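jonura-bench: README

Hi! I'm Rianne, and I look after this set for the Mulder shop in Siddale. I started it to settle an argument with Gijs Lambrechts (can a machine do the boring bench jobs yet, or do we just like watching it try?). My answer so far is "some of them, on a good afternoon."

What you get
415 short clips of small shop chores: picking up a part, putting it down, nudging it straight, letting go. The wrist camera view is in every clip. 137 have a written note from me, and I'm slowly getting through the others.

How I score
Done, half done, or not done. If a person had to reach in, I mark it not done. Gijs thinks that's harsh, but I'd have to stand there all day otherwise!

Known problems
Shiny paint is a pain. Glare comes and goes between clips, and I haven't evened it out. The clips in the "misc" folder have no scores yet, so leave them out if you're comparing numbers. 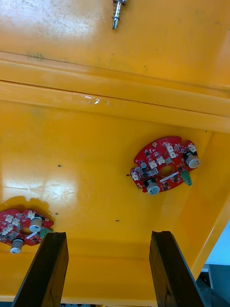 Siddale, June

Two red boards on glossy yellow metal, with the gripper fingers coming up from below. I find this kind of view a good test of patience, with all those little white connectors and the capacitors standing up off the boards. I'd trust a machine with sweeping long before I'd trust it near those. If your model does better than my guess, write to me or to Fenna Jacobs and we'll add your scores to the table.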